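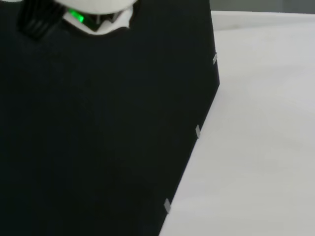 Edge clips and flat panels: a conversation with Yolandi Sibiya

Oct 9, 2020

Yolandi Sibiya has spent most of her working life on the parts of a panel that buyers do not look at. At Van Wyk, where she runs the bench at the Fedham site, the job is fixing flat black panels to whatever sits behind them. She prefers small metal clips that wrap over the edge.

"Glue is quicker on the day," she says. "Then a panel comes back and you have to break it to get it off. With a clip you can lift one tab, check the fit and press it down again."

The firm moved to clips in March, after a run of 338 panels for Cavent. Of these, 94 were sent back with lifted corners. Sibiya puts most of the fault on the spacing. The old drawing placed the fixings close together at the corners and left the middle of each side free, so the long edge could bow.

"We now divide the side evenly and mark it before anything is fitted. It is dull work. I use a steel rule and a white pencil, and I measure from the same end every time."

She works on a white surface where she can. A black edge is easy to read against it, and a bend shows up early. Asked about matt faces, she is less cheerful. They hide glare but they hold every fingerprint, and faint streaks that cannot be seen from the front will show when the panel is tilted under a lamp.

"People wipe along the length and think it is clean. Turn it and look again. I would sooner use a dry cloth twice than a wet one once."

The clips come from Clusen in boxes of 1294, a figure she has queried and never had explained. She rejects any with a burr on the inside face — it will score the panel as it goes on. Fitting is done by hand, starting at the middle of the side and working out. Her limit is 4 attempts per clip. After that the tab has lost its spring and goes in the scrap tin.

Does she expect to go back to glue for thinner panels?

"We have been asked. I have a test piece on the shelf with glue down one side and clips down the other, and I will look at it again after the winter."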